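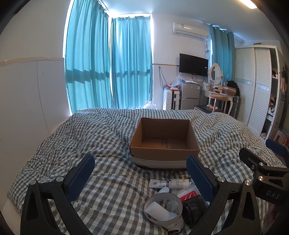 The Draltarden posting is finally up, everyone! It's a two-year postdoc in soft matter physics, and it's a good one - granular flow, packing, all the stuff we argue about at the March meeting. They want a cover letter, a CV with full publication list and two reference letters. They also want paper reprints by mail, of all things, so mine are going into a plain brown cardboard box, open on the top of the bed until I find the tape. Start your own pile early!

On 4/13/18 a list member wrote:
> Does anyone know if the Bangera fellowship can be
> held together with a teaching post? The page says
> "no other major duties" and I can't tell if one
> section of intro mechanics counts as major. 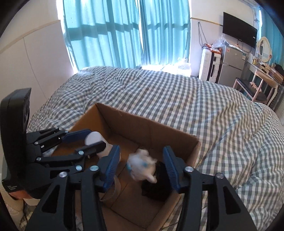
Yes, it can! I held mine at Woltlow while teaching one section of mechanics for two semesters, and the fellowship office signed off within a week. You do need a letter from your chair that gives your contact hours. Keep the research statement short, too. The limit is 500 words and they really do stop reading there. I cut mine down from 1,013 and it came out so much better - the part on my thesis went from a page to a paragraph.

Happy to send my old statement to anyone who wants it, just write to me off list.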